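Eight Hundred Plates

Collecting examples for a learning system is slow work, and most of it happens at kitchen tables. At Aninero, in Skorkville, the current set covers one task: pick up a plate from a laid table and hold it on edge. The target was 800 recordings. By the end of March the team had 781 it was willing to keep.

The tool is a two-finger gripper carried in the hand, with a camera mounted on it. A person squeezes, lifts and turns, and the recording stores the view along with the finger opening. No arm is involved at this stage. The arm comes later, when a model trained on the recordings has to produce the same motion by itself.

Sandrine Brunet, who runs collection, asks for clutter. A plate on a bare bench teaches the model very little about a plate on a patterned cloth with groceries behind it. "The print under the plate is full of round shapes," she says. "We want the model to deal with that early."

Edges are the hard part. A rim is thin, glazed and tilted, so the pads have to meet it from both faces at close to the same moment.
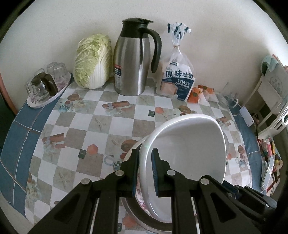

A take is dropped if one pad lands more than 3 millimeters off its mark, or if the operator regrips. Bernadette Delorme reviews each one at half speed, and a second reader checks the ones she flags. The two disagree most often over regrips - a small slide of the pad can pass for one.

Bowls are next, starting in 2 homes in Culwood.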